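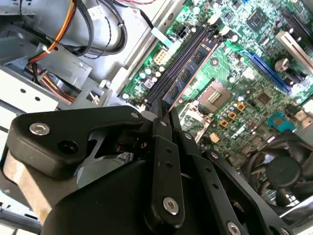

Print this page | E-mail this page

Stultdale Repair Circle
Minutes of the monthly meeting, 2018-07-15

Present: Reiko Tsuchiya (chair), Ayten Kırmızıgül, Yavuz Gökçe, Hajar Abdel Hamid (minutes)
Apologies: Eylül Çetinkaya, who sent biscuits instead. The meeting accepted both.

1. Minutes of the June meeting
Approved, after Yavuz asked that "lost his temper with a printer" be changed to "spoke to a printer." Changed.

2. The desktop with the green board
Ayten reported. The case is open and the board is staying in it for now. One blue memory module is fitted and the slot next to it appears to be empty. There is no processor in the socket. Reiko asked whether this might explain why the computer does not start. Ayten said it might.

Yavuz thinks he has a processor that fits, in a drawer at home. The meeting has heard about this drawer before. He will bring the contents, or the drawer, next time.

Until then the gold contacts in the socket are not to be touched, blown on, or wiped with a sleeve. Hajar will find a socket cover. Ayten would like a second memory module to match the first, and asked that people stop offering her ones out of laptops.

3. Parts shelf
The Marinescu bequest (three crates, mostly cables) is sorted. Final tally 372 cables, of which 59 have a plug that somebody present could name. Agreed to keep those and send the rest for recycling. Yavuz asked for it to be recorded that he was against this. It is recorded.

Screws now live in the Bisto tins. Case screws in one, drive screws in the other – please read the lid before tipping.

4. Money
Balance stands at $2,397. Reiko proposed up to $500 for a new bench mat, wrist straps and a decent lamp. Ayten seconded. Hajar asked if the lamp could be one that stays where it is put. Carried, lamp included.

5. Nuler spreadsheet
Eylül had written to say that the Nuler stock list is easy once you get used to it. Those present have not got used to it. She will be asked to show us in person, and the paper list stays on the wall until she does.

6. Any other business
The kettle. Discussed at length. No decision.

Actions
Yavuz – processor, drawer
Hajar – socket cover, lamp prices
Ayten – memory module, label the desktop "NOT SPARES"
Eylül – spreadsheet lesson

Meeting closed when the biscuits ran out.

We use cookies to improve your visit. By continuing to browse you accept our cookie policy. OK | Read more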